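Skunum Household Linens Word List
README, last updated Mar 7, 2025

Welcome, and thank you for stopping by! Skunum is a plain word list of the things people call their sheets, covers, towels and washing, gathered from old store catalogs, care labels and a good many handwritten inventories. It started as a small glossary for one museum shop and kept growing, the way a linen closet does when you never throw out a pillowcase.
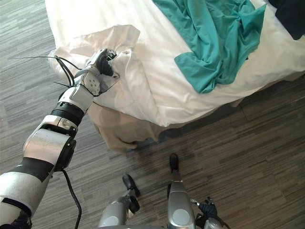
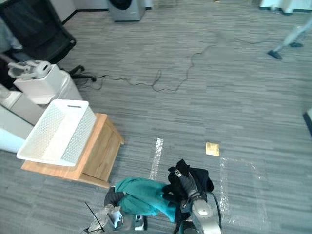 Bedding and laundry: a white duvet on a bed (first), a white laundry basket on a light wooden stool (second).

What is in the list

There are 700 headwords, each with a short meaning, the spellings we have come across, and a note on where the word was used. Of those, 37 are marked "uncertain," mostly old trade names that appear once in a catalog and never again. We left them in — somebody out there may know exactly what a "half-dress bolster slip" was, and we would love to hear about it.

The list comes in 4 files:

words.csv — the headwords and their meanings
variants.csv — other spellings, plurals and shortened forms
sources.csv — the catalogs and inventories, with page numbers where we have them
regions.csv — place tags for each word

Everything is saved as UTF-8 text with commas between fields. If you open words.csv in a spreadsheet program, please import it as text, or the size column will get turned into dates (a sheet marked 10-12 becomes a day in fall, and that has caused us some grief).

Where the words came from

The largest share is from the Roretti mail-order catalogs, which were wonderfully wordy about blankets. The Kandasamy papers gave us most of the hotel and boarding house terms, including all those separate names for towels that look to me like the very same towel. The smaller Pilness inventories are household lists written out by hand, and the spelling in them wanders quite a bit from one page to the next. We kept it as written in variants.csv and used the common modern spelling in words.csv.

How the words are tagged

Each headword has one of 11 type tags, such as BED, BATH, TABLE or WASH. "Duvet" and "comforter" are separate entries that point to each other, and so are "hamper" and "laundry basket." We went back and forth on that second pair for a long time. Some of our sources use them for the same thing and others are quite firm that a hamper has a lid.

Known problems

The regions file leans heavily toward coastal towns, where more of the catalogs were saved. Please don't read too much into a word that shows up in only one place. Several entries for table linen are missing page numbers, and the TABLE tag was used a little too freely in the early batches — some of those runners belong on a dresser.

Using and sharing

You are welcome to use the list for teaching, research, crosswords or your own curiosity. Please mention Skunum by name and keep sources.csv with any copy you pass along. Corrections are gladly read, and the next round of changes is planned for October.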